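158 episodes and counting

I've been putting off this post because every time I sat down to write it I ended up recording more demonstrations instead. That probably tells you how much fun I'm having!

For anyone new to the blog, the project is called Skandadari and the goal is simple to say: two arms that can tidy up a small kitchen corner by copying what I show them. No hand-written motions. I drive both arms through a task, everything gets logged, and the policy learns from the pile. The training code is the part I expected to love. What I've been dreaming about at night is mugs.

Mugs are wonderful. The handle is the whole problem, and it could be pointing anywhere. To hang one you have to get the handle over a peg at the right angle, then let go without dragging it back off with the fingers. My first evening of this was awful. I got 12 usable episodes and my shoulders hurt. By the end of the week I could do the same number before my tea was ready to drink, and the motions were so much smoother that I went back and threw out the early ones. (All of them. It stung a bit.)

Nabila Latuheru, who has been doing this kind of thing for longer than I have, looked over my logs and gave me the best advice so far: slow down near contact and speed up everywhere else. I had been doing the opposite. I'd creep across the open mat like I was defusing something and then jab at the peg. If the policy copies you, it copies your nerves too.

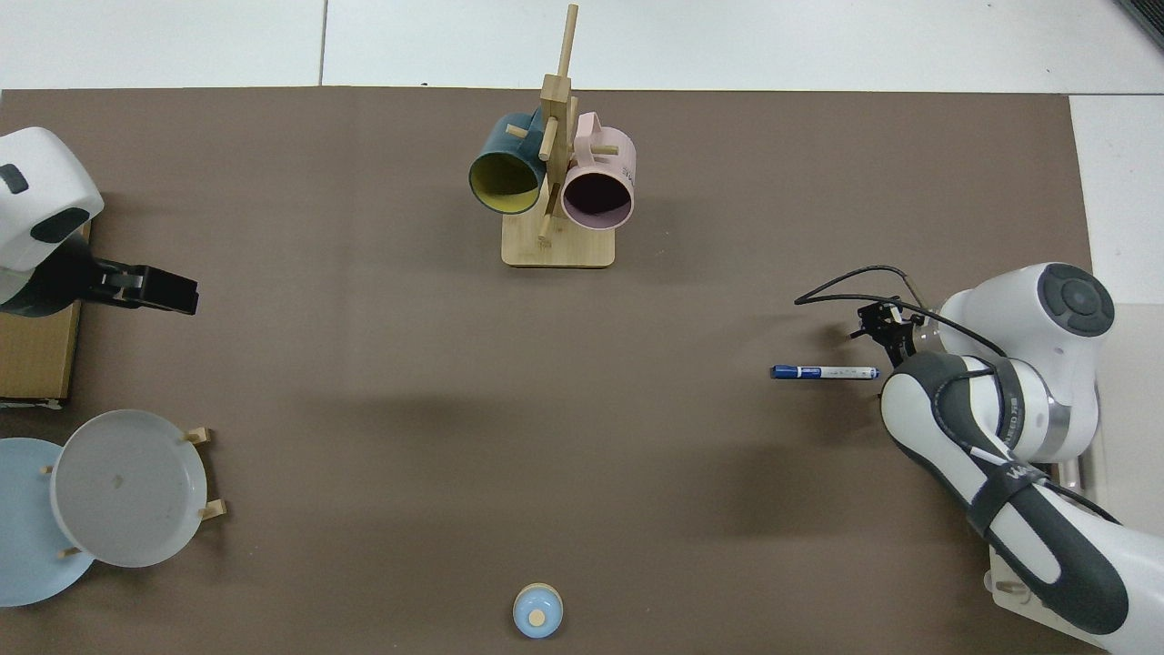 Filed under: Two Arms, One Mat

The mug tree sits at the top of the mat with the teal mug and the pink one side by side, and I've grown very fond of that teal one, mostly for its yellow inside. Plates go in the wooden rack down in the left corner. The marker is there for a different task, a plain pick and place for the arm on the right, and it's a nice change of pace after a run of mugs.

A few things about how I record, since a couple of you asked.

Each batch is 10 episodes. After a batch I stop, change the layout, and write one line in the notebook about what I changed. Sometimes that's the marker rotated a quarter turn, sometimes a plate moved to a different slot. I used to shuffle everything at once and it felt very thorough, but when the policy failed I had no idea what it was failing on. Now I can flip back to the line and usually have a guess.

I keep some of the fumbles. If I miss a grasp and recover cleanly, it stays in. If I miss and then flail, it goes. The recoveries seem to matter a lot – the version trained without them would miss the marker, close on air, and carry the air very confidently to the other side of the mat. I laughed until I had to sit down.

File names have the task first, then the batch, then the episode. Boring, but I lost most of an afternoon to a folder full of things called test_final.

I'm labeling in Zurkix, which handles the two wrist streams side by side and lets me mark the start and end of a grasp with one key. Storage is still a mess. Everything is on one drive called Costgate and yes, I know, I'll sort out a second copy.

Where does it stand? On marker pickups the policy is good enough that I've started grinning at it. On mugs it's much shakier. In the last round of trials it hung the mug in 5 of them, and most of the misses were the handle touching the peg and sliding off to the side. So close!! My plan is another couple of batches with nothing but that last little bit, starting with the mug already in the gripper, and then we'll see.

I'd like to have plates working by March. If you've trained anything on stacking or racking flat things, please leave a comment, especially if you found a good way to grab a rim. Mine keep tipping at the last second.

Next time: the left arm, and why I moved its home position twice.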